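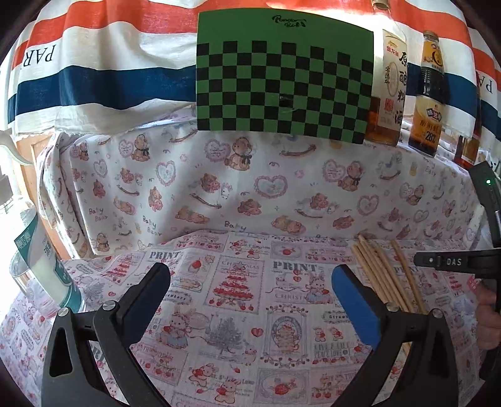
Sorting sticks on a busy tablecloth
Jacqueline Barbier, Clastton project, term report

Our brief claimed a patterned cloth makes a small sorting job harder. I doubted it in June and I'm only half convinced now. The sticks are light brown and thin, and the Christmas cloth is red, pink and grey, so colour was never going to hide them.

Laying them side by side was the fussier part. I set a limit of 60 seconds a turn, which I now think was arbitrary.

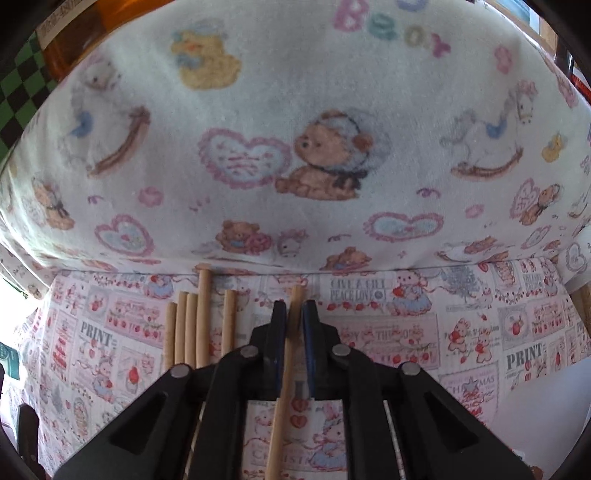
Whether uneven tops should count as a fault was never settled. I marked them down; my partner didn't, and our scores can't fairly be compared. We also had no plain cloth to test against. Until someone does 12 turns on one, I wouldn't put much weight on the claim.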